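4.3 Setting up the tool pouch task

This section covers table layout, episode recording and labelling for the tool pouch task in the Gurora bimanual set. It assumes the arms have been homed and the wrist cables checked as described in 4.1. The task is used to compare policies trained with and without the Fludance contact term, so the layout matters more here than in the block and bag tasks.

Before you start

Load the task profile "pouch_b" in Zarei. The profile sets the speed limits for both arms and the closing force for the fingers. Do not carry over a profile from another task.

Check that the storage volume has room for at least 29 episodes. Zarei will not stop a session part way through if the volume fills, and the last episode will be written without its joint log.

Laying out the near table

1. Place the pouch on the nearer tabletop, within reach of both arms. Keep it clear of the join between the two tables.

2. Open the pouch and lay it flat. The orange border should be visible to both arms' planners in the preview window.

3. For the "tools out" start state, lay the tweezers in a row to the left of the pouch. Angles may vary between tools. Do not straighten them.

4. Leave the pliers in the pouch.

5. Move both grippers to the ready pose and open the fingers.
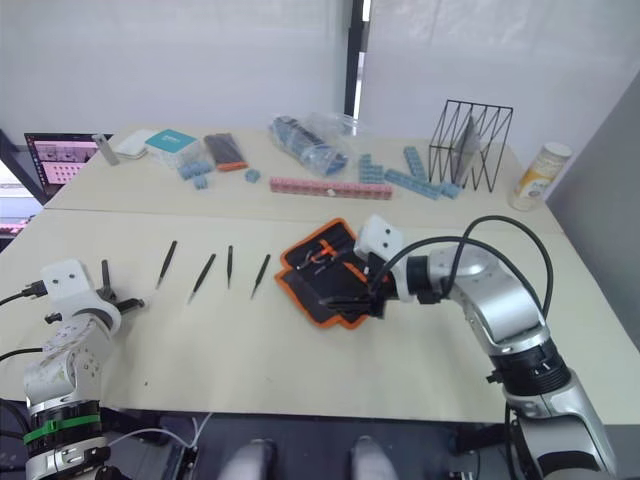

Figure 4-6. Near table with four tweezers beside the open pouch; right gripper on the pouch, left gripper open above the table.

Note: The far table holds the distractor objects. Leave these where they are for the whole of a session. Episodes with different distractor layouts are stored as separate sessions, and Zarei does not merge them.

Caution: Black tools on a white surface segment well, but black tools on black fabric do not. If the preview mask drops a tool that is in the pouch, do not correct it by hand. Mark the episode "mask lost" and carry on. Hand-corrected masks were the main source of disagreement between labellers in the first round.

Recording an episode

6. Start the recorder and wait for the tone before moving either arm.

7. Bring one gripper down onto the pouch to hold it. Either arm may hold. The holding arm is logged automatically from the wrist load.

8. With the free arm, pick up a tool and place it in the pouch. Release fully before lifting away.

9. Repeat for the remaining tools. There is no set order, but do not swap the holding arm in the middle of a placement.

10. Once the tools are stowed, use both grippers to adjust the fabric. Contact with the tabletop at this stage is allowed and is not counted as a fault.

11. Return to the ready pose and stop the recorder.

An episode that runs past 312 seconds is closed by Zarei and flagged "long". Long episodes are kept for analysis but are left out of training.

Two-handed contact

The fabric phase is where the two policies differ most. The baseline policy treats the pouch as rigid once the tools are in, and tends to drag it across the table when both grippers are touching it. With the Fludance term enabled, the arms share a single estimate of fabric tension and the drag is smaller.

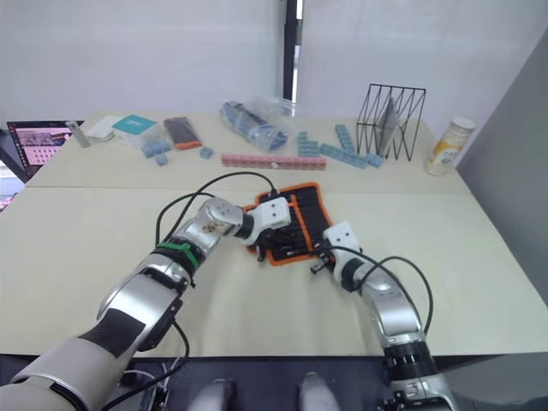

A pouch that ends up slightly askew is acceptable at the end of this phase. Scoring is based on whether the tools stay in their slots. Rotation of the pouch is logged as a separate value and should be reported beside the score, never folded into it.

Caution: Fingers pressed into fabric can catch on the border. If the wrist load keeps rising while the gripper is stationary, press the pause key, open the fingers and raise the arm straight up by 20 mm. Do not pull sideways.

Resetting between episodes

12. Pause both arms before reaching over the table.

13. Remove the tools from the pouch, check the border for snags, and lay the pouch flat again. Small changes in position and angle from one episode to the next are wanted.

14. Check that the cable loops at both wrists are clear of the fingers.

Label each episode at the end of the session using the form in 4.5. Where 2 labellers disagree on the start of the fabric phase, keep both times and let the Liritz script take the earlier one.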